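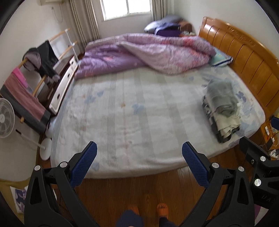 Most of what we ask contributors to record is ordinary housework done in their own homes, one task at a time, with the hand-held gripper. A good episode is short and has a clear start and a clear end. Making a bed is a typical job on the list: the quilt is bunched up toward the head end, the jaws are open and pointed toward the bed, and a folded stack of linens sits to one side. The questions below are the ones we get most often from people starting on the Bulell household set.

By Ximena Sandoval
Updated in December

Do I need to clean the room first?

No. Leave the furniture, the laundry and the fan where they normally are. We want rooms as people live in them. Do put away mail, family photos, prescriptions and anything else with a name or address on it.

How long should one episode be?

Between 20 seconds and 3 minutes. If a task takes longer, split it. "Straighten the quilt" and "place the pillows" are two episodes. Lower the gripper and hold it still for a moment before you stop recording.

Can I use my other hand?

Only for tasks marked two-handed in the list. For everything else, keep the free hand behind you or at your side. If you have to catch something, finish the episode and tag it "assisted."

I dropped the cloth halfway through. Should I delete the episode?

Please keep it. Pick the cloth up with the gripper and carry on. Recoveries are useful to the people training the model, and we have too few of them. Delete an episode only if a person's face or private papers came into view.

How fast should I move?

Slower than you would with your own hand. Fast turns of the wrist blur the video, and the tracking drops out. Botond Kiss checks tracking on all uploads and will write to you if yours is drifting.

Does lighting matter?

Daylight from a window is fine. Avoid pointing straight at the glass for more than a second or two. Record some episodes in the evening with the lamps on if you can.

How many times should I repeat the same task?

Four times per setup, then change something. Move the pillow, fold the blanket a different way, or start from another side of the bed. Forty copies of the same motion help very little.

What do I write in the task label?

One plain sentence with a verb and an object, such as "Pull the quilt flat." Don't write how well it went. Felicidad Pascual's group adds the quality marks later.

How big is the set now?

The bedroom portion has 2,383 accepted episodes. Kitchens are further along. Bathrooms have barely started.

Why was my upload rejected?

The usual causes are a dirty lens, a missing label, or a calibration file from an earlier day. Run the calibration again each time you change the finger pads.

Who can see my recordings?

The review team and the training team at Lehner. To withdraw an episode, send its number to Lucimara Portela and she will remove it from the next version of the set.

Related pages
Setting up the gripper
Task list: bedrooms
Task list: kitchens
Calibration, step by step
Notes on labels, by Miklós Veres

Contact | © Lehner | Back to top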